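I've been going to the Ronness fire company's pancake supper since I was small enough to need a booster seat, and I never once wondered who cleans up afterward. So this year I went back to the kitchen and asked her. She's run the supper for 20 years, and she'd only talk if I left her name out ("everybody knows it's me anyway").

We sat down with coffee and she started right in on the batter.

"You mix it the night before or you don't bother," she told me. "We did it the morning of, one time, and the line was out past the engine bay!" 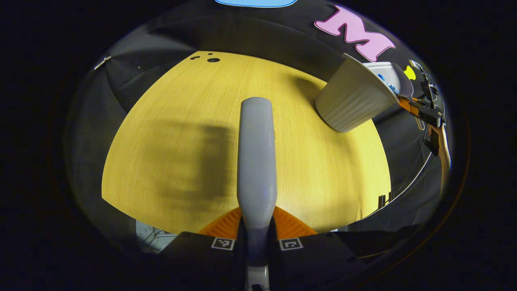 Community

This year they served 379 plates, which beat last April's supper by a good bit, and the money goes toward new hose for the Todano Road station. I asked if she'd hoped for more. She laughed at me.

"I hope for 953 every year. I've got my number and I'm sticking to it."

What got me was how much of this is plain phone calling. She calls the Pesonen farm for eggs, she calls the church in Nukoven for folding chairs (they lend us 300, and they want them back stacked the right way), and then she calls all the same people again to make sure they were listening the first time.

"My husband says I should send one email," she said. "I say, you send it, and see how many chairs you get." 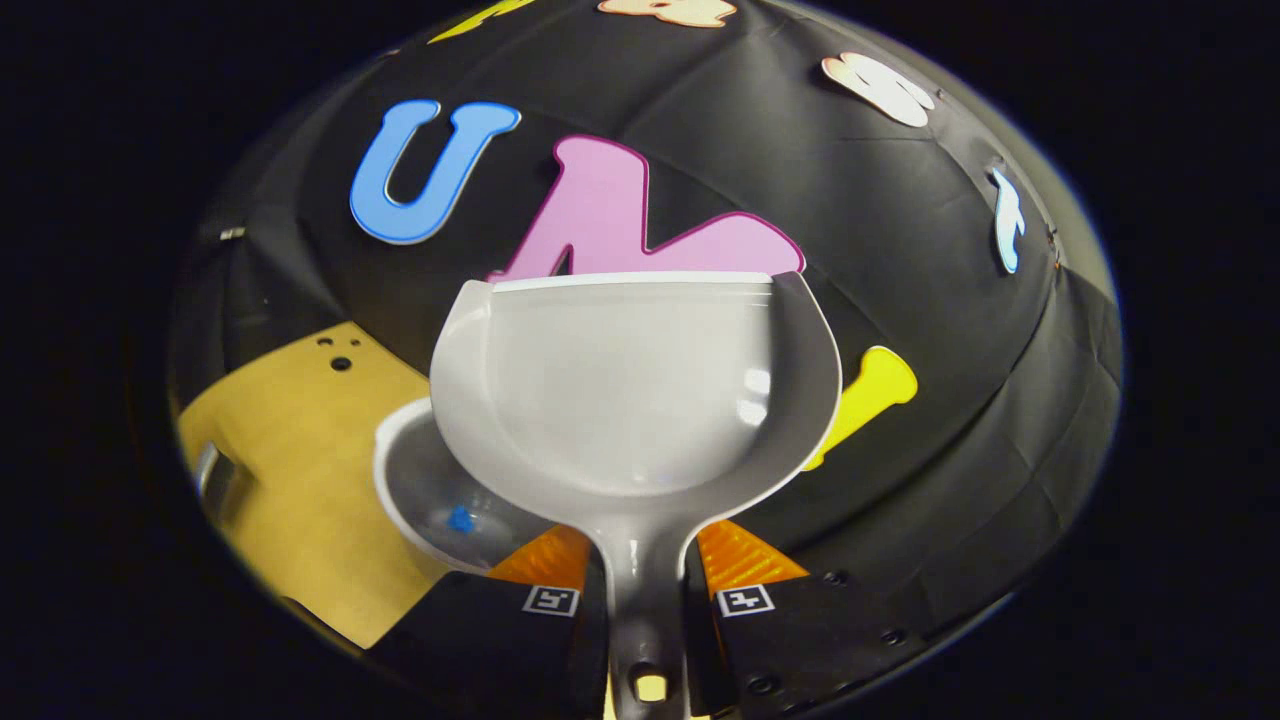 A light gray plastic ladle held upright.

I wanted to know about the kids' table, too, which was new. They had coloring sheets and a turn in the front seat of the old pumper, and my nephew would not get down. She wants to do it again, only with a longer break for the firefighters who have to lift everybody in and out.

Would she ever hand the whole thing over to somebody else? She thought about that one while she finished her coffee.

"Sure, if they ask me nice. But they're not touching the syrup order."

Tickets for the next supper go on sale at the Ronness station after New Year's.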